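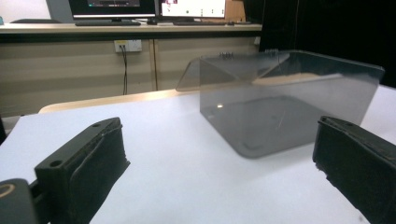 An old stock certificate is a piece of paper that says somebody once owned a small part of a company. People collect them, and sellers love to tell you they are treasures. Should you believe that? Let's look harder. A see-through box, even one with smoky-gray sides like the one on the white table, lets you peek in before you decide anything. A certificate is not so easy. It may have curly borders, fancy numbers and a picture of a train, and none of that tells you what it is worth.

Say a company called the Brorham Railway needed money in 1868. It could cut itself into lots of equal parts, called shares, and sell them. If you bought 4 shares, you got a big sheet of paper with your name on it. If the railway made money, you might get some. If the railway went broke, you still had the paper, and that was all you had.

So why would anyone buy the paper today? The seller will say "rare." Ask how he knows. One dealer in Mundton had a Brorham certificate marked number 246 and said this proved there were very few. It proves no such thing! The number tells you where that sheet came in the pile. It doesn't say how tall the pile was, or how many sheets are still sitting in attics. 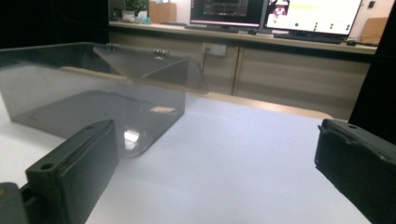 Roswitha Sperling says the first thing she checks is the signature, and that she wants to know if a person wrote it or a machine printed it. Good question. Ink from a pen may sink in or get thick where the writer slowed down. Printed names tend to look the same on every copy. A famous name can push the price up, but only if that person's hand really did the signing.

Look for holes, too. Companies often punched or stamped a certificate when it was canceled, meaning it didn't count as a share anymore. Some sellers call the holes "charming." Maybe. I call them holes.

And can you take an old certificate to the company and ask for your money? Almost never. Most of these companies are gone, and a canceled sheet is only something to look at. If you like looking at it, fine. Pay what the looking is worth to you.

Comments

Panganiban: My grandpa has 88 of these in a binder. He says they will pay for my college. I showed him this and he went quiet.

Drurkitz fan: what if the company is still around and there are no holes in it?

Mundton Reader: Then a grown-up should write and ask before selling it. My aunt did that in February and is still waiting for an answer.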